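Chapter 7
Stocks, Broths and Reductions

Learning outcomes

After working through this chapter you should be able to:
distinguish a stock from a broth and from a fumet
calculate bone, water and vegetable quantities for a given yield
describe the conversion of collagen to gelatin and the conditions that favour it
control clarity, colour and salt level during simmering and reduction
cool, label and store finished stock safely

Key terms: blanching, collagen, depouillage, fumet, gelatin, glace, mirepoix, nappe, remouillage

7.1 Introduction

A stock is a flavoured liquid obtained by simmering bones, vegetables and aromatics in water. It is prepared as a base for other dishes and is left unsalted. A broth is made chiefly from meat, is usually seasoned, and may be served as it stands. The two words are used loosely in homes and on packaging, but the distinction matters in a commercial kitchen. A sauce made by reducing a salted broth to a quarter of its volume will contain the same quantity of salt in a quarter of the liquid, and no later adjustment will remove it.

Chapter 6 dealt with the extraction of flavour from dry ingredients, principally spices and dried mushrooms. The principles carried forward are particle size, time and temperature. Two further variables are introduced now: the connective tissue content of the raw material, and the movement of the liquid during cooking.

Most of the worked figures in this chapter come from the training kitchen at Getilwood, where Orysia Stetsiuk and Sepehr Vahidi recorded successive batches of brown veal stock. Their method is set out in section 7.4. The vegetable stocks in section 7.6 follow the procedure of Katia Rizzi.

7.2 Collagen and gelatin

Collagen is the main structural protein of skin, tendon, cartilage and bone. Each molecule consists of three chains wound together. When collagen is heated in water for long enough, the bonds holding the chains are broken and the chains separate. The dissolved product is gelatin. On cooling, the gelatin chains partly rejoin and trap water between them, and the stock sets.

The rate of conversion depends on the age of the animal and the part used. Veal knuckles and calves' feet convert readily. Marrow bones from mature beef cattle contribute flavour and fat but comparatively little gelatin. Chicken feet and wing tips are inexpensive and yield a firm set. Fish bones convert very quickly, and a fumet is therefore simmered for a much shorter time than a meat stock. Prolonged cooking of fish bones produces a chalky, bitter liquid.

The set of a stock may be checked without instruments. A spoonful is placed on a chilled plate and left in the refrigerator until cold. A well-made veal stock will hold its shape when the plate is tilted. A stock that runs freely may be reduced further or used where body is not required, as in soups thickened with pulses.

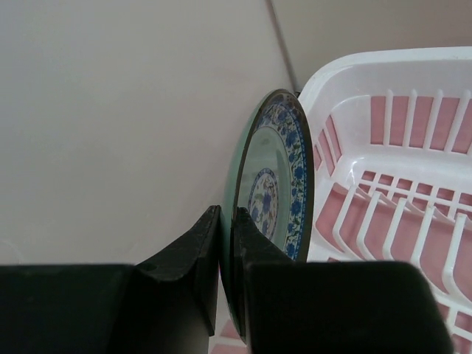 Figure 7.1 Round ceramic plate held on edge.

The chilled plate test gives a comparison between batches only if the plates are of the same type and temperature. A thick plate retains cold longer than a thin one, and a plate taken from a warming cupboard is unsuitable. The result should be entered in the batch record together with the starting and finishing volumes.

7.3 Clarity

Cloudiness has two main causes. The first is coagulated protein, which rises early in cooking as grey scum. The second is emulsified fat. Both are made worse by boiling, as the agitation breaks scum and fat into particles too small to be skimmed.

Bones for white stock are commonly blanched. They are covered with cold water, brought to the boil, drained and rinsed. Some flavour is lost in the discarded water. Antonina Sirko omits blanching for chicken stock and relies on frequent skimming in the first hour; Liudmyla Pasichnyk blanches in every case. Either practice is acceptable if it is applied consistently.

Cooking should begin with cold water. Proteins soluble in cold water dissolve, then coagulate slowly as the temperature rises, forming clumps large enough to be lifted off. Hot water sets them at once and they remain suspended.

Worked example 7.1

A kitchen reduces 12 litres of strained brown stock to 2 litres of glace. Find the reduction ratio and state the effect on dissolved salt.

The ratio is 12 to 2, or 6 to 1. Salt does not evaporate. Its concentration is therefore multiplied by six. If each litre of the strained stock holds 2 grams of salt, each litre of glace will hold 12 grams.

Before you continue

Review the table of vegetable cuts in Chapter 3. Mirepoix for a long simmer is cut large, and for a fumet it is sliced thinly. Section 7.4 assumes that you can prepare both without reference to the table.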